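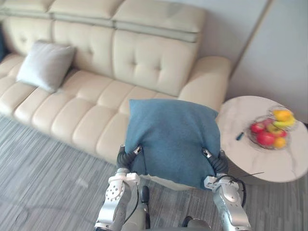

Nuala Corrigan started to learn the accordion at an age when her friends were selling theirs. "I did not have a plan," she told me in January. "I had a free evening and a neighbor with patience."

Her first instrument was an old Rirna, bought for 210 dollars. Two of the keys were sticking, and she learned her first waltz without them.

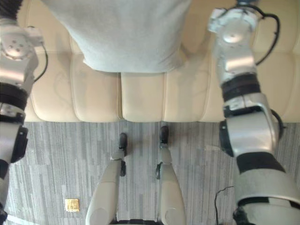 *Cream leather sofa with a grey cushion.*

Today she has 22 students in the town of Hayes, and most of them are retired. I asked her what is the hardest thing for adults. "The left hand," she said at once. "They want to look at it, and they can't. A child doesn't care about this."
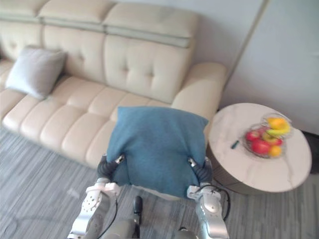 *The cushion leaning on the backrest.*

She does not give homework. She asks only that the students play one song for another person before the next lesson. "On the telephone is also fine. One man plays for his sister in Adau every Sunday, and she complains about the tempo."

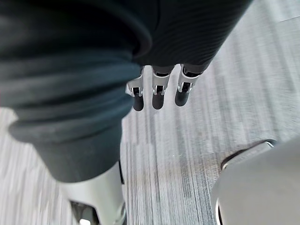 The complaints, she says, are useful, and he plays slower now. In spring the group will perform in the library, with four waltzes and one polka which they still discuss.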